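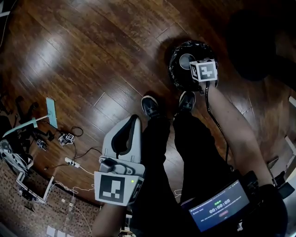 I have been clearing the front room floor since breakfast, and the floor is winning.

It's a laminate, reddish-brown, long planks, sold to us by a shop called Gaber under the name Meduvix Cherry. It looks wonderful for the first 3 minutes after mopping. After that it shows every crumb, every sock and whatever I put down "for a second" in November.

My rule this time was that anything on the boards gets picked up, looked at and given an address. Round things are the worst of it. They don't stack, they don't go on a shelf without a plan, and a dark one with a shiny crinkly wrapping has no obvious drawer in this house or any other. I tried the drawer under the TV. It already holds 21 takeout menus, two from places that have closed, and a flashlight.

So there is now a bin. It came from Nudamard and its name is the Atine, and the label promises 266 ounces of storage, a unit I have never once used for storage. I was picturing something the size of a hamper. It is the size of a soup pot — a generous soup pot, but still.

The round things went in first, then the cables, then the lid wouldn't close. I took the cables out again and they're on the stairs.

Shoes stay on for all this, by the way. I know how people feel about shoes on a nice floor, and I've also stepped on a plug in my socks.

The stairs are for tomorrow.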